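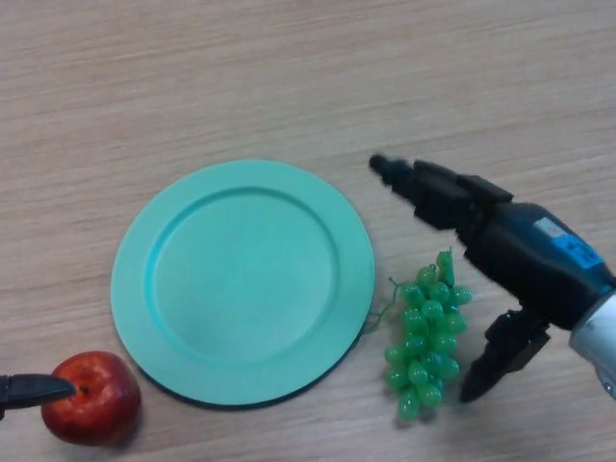 Parnar sucht Mitesser (und Mitschreiber) für das Projekt Obstpause

Stand 16. Februar, bitte gerne weiterleiten

Kurz vorweg, weil schon drei Leute gefragt haben: nein, kein Diätprogramm. Es wird nichts gewogen, niemand muss abnehmen, es gibt auch keine Vorher-Nachher-Geschichten. Wir wollen wissen, was Leute zwischendurch essen, wann, und warum dann doch wieder nicht.

Wer wir sind
Parnar ist ein kleines Büro für Alltagsforschung, zwei Zimmer, eine Küche, zu viele Ordner. Im letzten Jahr haben wir zum Thema Schulweg gearbeitet, davor zu Wartezimmern. Jetzt also Zwischenmahlzeiten. Leitung: Razia Farooqui. Fragebögen und Auswertung: Noreen Talpur. Alles mit Terminen, Geld, Schlüsseln: Marcelle Bouvier.

Worum es geht
Sechs Wochen Tagebuch. Jeden Tag ein kurzer Eintrag zu allem, was zwischen den Mahlzeiten gegessen wird. Apfel am Schreibtisch, Trauben im Stehen, das halbe Brötchen vom Kind, Schokolade aus der Schublade, alles. Auch nichts ist ein Eintrag, dann bitte "nichts" hinschreiben und nicht die Seite überblättern. Beim letzten Mal hatten wir lauter leere Seiten und wussten bei keiner, ob vergessen oder gefastet.

Dazu in Woche zwei, vier und sechs je ein Gespräch. Dauert eine Dreiviertelstunde, bei uns im Büro oder am Telefon. Video geht auch, ist uns aber egal.

In den letzten beiden Wochen bekommt die Hälfte der Teilnehmenden eine Obstkiste nach Hause, die andere Hälfte nicht. Wird ausgelost. Wer keine Kiste bekommt, kriegt sie hinterher, versprochen. Bitte nicht mit uns über das Los verhandeln, Noreen bleibt da hart.

Wen wir suchen
100 Personen ab 18, nach oben keine Grenze. Gerne:
- Leute mit Schichtdienst (davon haben wir bisher viel zu wenige)
- Alleinlebende und Familien, WGs auch, dann aber pro Person ein eigenes Heft
- Rentnerinnen und Rentner
- Menschen, die eigentlich kein Obst mögen. Ernsthaft, bitte melden. Es melden sich sonst immer nur die anderen

Deutsch lesen und schreiben sollte so weit gehen, dass ein Tagebucheintrag klappt. Rechtschreibung interessiert uns null. Die Gespräche gehen auch auf Urdu oder Französisch, einfach bei der Anmeldung dazuschreiben.

Leider nicht mitmachen können
Personen mit Fruchtzuckerunverträglichkeit oder einer Allergie gegen Äpfel, Steinobst oder Nüsse (wegen der Kisten, die werden gemischt gepackt und wir können nichts trennen). Ebenso alle, die gerade aus medizinischen Gründen einen festen Essensplan haben. Wer unsicher ist, fragt bitte vorher in der Praxis nach, wir dürfen und können das nicht beurteilen. Wer eine Essstörung hat oder hatte: bitte eher nicht, tägliches Aufschreiben kann da richtig ungut sein. Vor dem Start gibt es ein kurzes Telefonat, da kann man das auch in Ruhe ansprechen, bleibt unter uns.

Was man davon hat
Aufwandsentschädigung für die vollen sechs Wochen, Überweisung nach dem letzten Gespräch. Die genaue Höhe steht im Infoblatt, das Marcelle verschickt. Wer vorher aufhört, bekommt den Anteil für die gemachten Wochen, ohne Begründung und ohne Diskusion. Fahrkarten zu den Gesprächen zahlen wir extra, Belege bitte aufheben!! Fotos vom Beleg reichen, aber leserlich.

Die Auswertung gibt es am Ende als Heft. Auf Wunsch mit Post.

Das Tagebuch
Papier oder App, man muss sich am Anfang entscheiden und dann dabei bleiben. Die App heißt Uvia und läuft auf den meisten Telefonen, auf ganz alten nicht. Das Papierheft ist A5 und passt in eine Jackentasche, na ja, in eine große. Pro Eintrag: Uhrzeit, was, wo, mit wem, und ein Satz dazu. Der Satz ist das Wichtigste. "War halt da" ist ein völlig brauchbarer Satz.

Keine Kalorien. Keine Grammangaben. "Ein paar Trauben" reicht.

Daten
Namen und Tagebücher werden getrennt aufbewahrt, jedes Heft hat nur eine Nummer. Die Liste dazu liegt bei Razia Farooqui im Schrank und wird nach der letzten Überweisung vernichtet. Gespräche nehmen wir nur auf, wenn man vorher zustimmt, sonst schreiben wir mit. Ausstieg jederzeit, dann wird auf Wunsch alles gelöscht.

Termine
Start ist im September, Infoabend vorher. Datum kommt per Mail an alle Angemeldeten, steht noch nicht fest, der Raum auch nicht. Wahrscheinlich wieder im Saal von Plalarano, Eingang über den Hof, die Klingel vorne ist kaputt. Wer nicht kommen kann, kriegt die Unterlagen zugeschickt. Urlaub während der sechs Wochen ist kein Problem, Heft einfach mitnehmen. Urlaubstage sind sogar recht interessant für uns.

Außerdem: Aushilfe gesucht
Für das Packen und Ausfahren der Kisten brauchen wir zwei Leute auf Minijob-Basis, nur in den beiden Kistenwochen. Führerschein Klasse B, Kisten die Treppe hoch tragen können, früh aufstehen auch. Das Obst kommt von der Gärtnerei Sequeira, dort wird auch gepackt. Lieferwagen ist vorhanden, Handschuhe auch, Kaffee bitte selber mitbringen, der vor Ort ist nicht gut. Ansprechpartnerin dafür ist Shagufta Pirzada. Wer fährt, kann nicht gleichzeitig Tagebuch schreiben, also bitte für eins entscheiden.

Anmeldung
Kurze Mail an das Büro, Betreff "Obstpause", mit:
Name
Alter
Telefonnummer und wann man gut erreichbar ist
Papier oder App
Sprache für die Gespräche
Schichtdienst ja/nein

Mehr nicht, keine Lebensläufe, keine Gesundheitsunterlagen per Mail schicken. Wer lieber Papier mag: Zettel mit den gleichen Angaben in den Briefkasten werfen, Parnar, zweiter Hof links. Für die Aushilfsstellen bitte Betreff "Kisten", sonst landet es im falschen Stapel.

Antwort dauert im Moment etwas, wir sind zu dritt und eine ist immer unterwegs. Nach zwei Wochen ohne Rückmeldung ruhig nochmal schreiben, dann ist was schiefgegangen.

Fragen zum Tagebuch an Noreen Talpur, Fragen zum Geld an Marcelle Bouvier. Telefonisch vormittags, nachmittags läuft das Band. Langsam sprechen und die Nummer bitte zweimal sagen, das Gerät ist alt.

Nachtrag: Kausar Warraich hängt die Zettel zum Abreißen auch in der Bücherei und im Waschsalon auf. Auf den ersten fehlt der Betreff, die gelten aber trotzdem.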